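Caderno da oficina – março, 9h40

Continuo sem acreditar na tinta da Janance. A ficha diz que cobre em duas demãos, lavável, sem brilho. Na lata de amostra também dizia, e na amostra fizemos três. A parede da bancada cinzenta já leva duas e de frente parece bem. De lado, com a luz da manhã, não ponho as mãos no fogo.

Medidas de hoje, antes que se percam num papel solto: comprimento útil do tampo 472 cm, profundidade 600 mm. O desenho da Bassi trazia outra profundidade, que corrigi a lápis e que alguém vai voltar a copiar errada, como da última vez. Já pedi que mandem o desenho novo com a data no canto.

A junta entre o tampo e a parede continua por decidir. A Debora Cirillo quer silicone cinzento e acabou-se a conversa. Eu preferia esperar. O tampo foi assente há poucos dias e a Ustwood garante que não mexe, mas garantiu o mesmo na sala do fundo e lá abriu uma fresta onde cabe uma folha de cartão. Passei o apalpa-folgas em seis pontos e apontei a lápis no verso da ficha. Repito daqui a uma semana, nos mesmos pontos, e só depois falamos de silicone.

A outra discussão é a plaquinha branca da parede. Eu tinha pedido a parede lisa até decidirmos onde ficam as prateleiras. Apareceu colocada, e com um ar torto que me irrita cada vez que levanto os olhos. 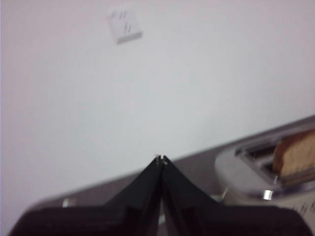

Parede da bancada depois da segunda demão, com a plaquinha lá em cima.

A Debora diz que o torto é impressão minha. Pode ser. Amanhã levo o nível e fica o assunto arrumado. Se estiver mesmo inclinada, tira-se e volta-se a pôr, mas isso estraga a tinta à volta e lá vamos nós para o retoque, que na Janance se nota sempre (ver a porta do armário dos solventes).

Prateleiras: a Perkside propõe três filas a todo o comprimento. Acho demais. Metade vai encher-se de caixas vazias, e quem trabalhar de pé fica com a fila de baixo à altura da testa. Contraproposta minha: uma fila só, do lado direito, e o resto da parede livre. Ainda ninguém respondeu, o que por aqui costuma querer dizer que já encomendaram.

Ensaio de limpeza no tampo, feito às 11h15 no canto direito: café, óleo de corte, marcador permanente. Esperei 28 minutos e limpei com pano húmido e sabão neutro. O café saiu. O óleo saiu, embora tenha ficado uma zona mais escura que talvez desapareça ao secar. O marcador ficou todo. O folheto fala em «resistência total a manchas de uso corrente» – gostava de saber que uso corrente é esse. Tentar álcool, primeiro no retalho que sobrou do corte.

Por fazer:
nível na plaquinha
álcool no retalho
ver a parede de lado, com luz rasante, antes de assinar a folha da pintura
perguntar à Bassi pelo desenho corrigido
segunda leitura das folgas, os mesmos seis pontos

Não assino nada até à segunda leitura. A Debora já sabe e não gostou.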